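Home | Issues | Wiki | Members

Ticket: Grasp labels drop out on light, see-through items
Opened by Karthikeyan Gowda - August
7 comments | 2 shares

Project: Uvska, bed clearing task
Status: open, workaround in place

Problem: the auto-labeler marks the moment of grasp from finger opening and a visual contact check. On thin or airy items the two disagree and the episode gets thrown out. In the last batch of 300 episodes we lost 36 this way. Reruns on the same files give the same result, so it is not a timing glitch in the loader. 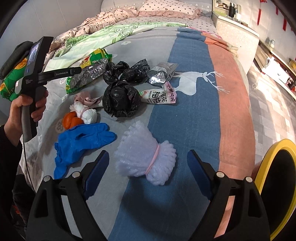 Contact check first. It was tuned by Deepika Warrier on boxes and cups, where the outline barely changes when the pads close. Soft trash does not behave like that. With the foam fruit net between the open pads, the mask has to separate a pale mesh from the printed blanket under it, and it also has a dark curved shadow to deal with. The black bags and the blue glove are easier to segment. I lowered the mask threshold and got part of the net back, but then the deer print started coming up as an object.

Tried so far:
- Lower mask threshold. Worse, see above.
- Finger opening only. Keeps the episodes but labels the grasp too early on foam.
- Median filter over 30 readings on the opening signal. Helps some.

Indira Shenoy suggested subtracting a background model of the cleared bed, so that printed patterns cancel out before the contact check. I built that on the Clerkano branch.

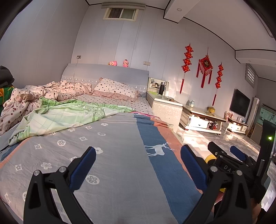 Does the background model need to be rebuilt for every episode?
Once per bedding layout is enough, as long as the covers stay put. If a cover gets dragged, rebuild it before labeling the next episode.

Result with subtraction on: 40 held-out episodes, all soft items. Grasp time now agrees with the hand labels in most of them. The misses are nearly all cases where the cover moved along with the item - the model then sees the fold as a new object.

Siyabonga Nkuna asked for the hand labels to be redone by a second person before we report any of this. Jayanthi Bhat is doing that now. Leaving the ticket open until her labels are in. Do not merge the branch yet.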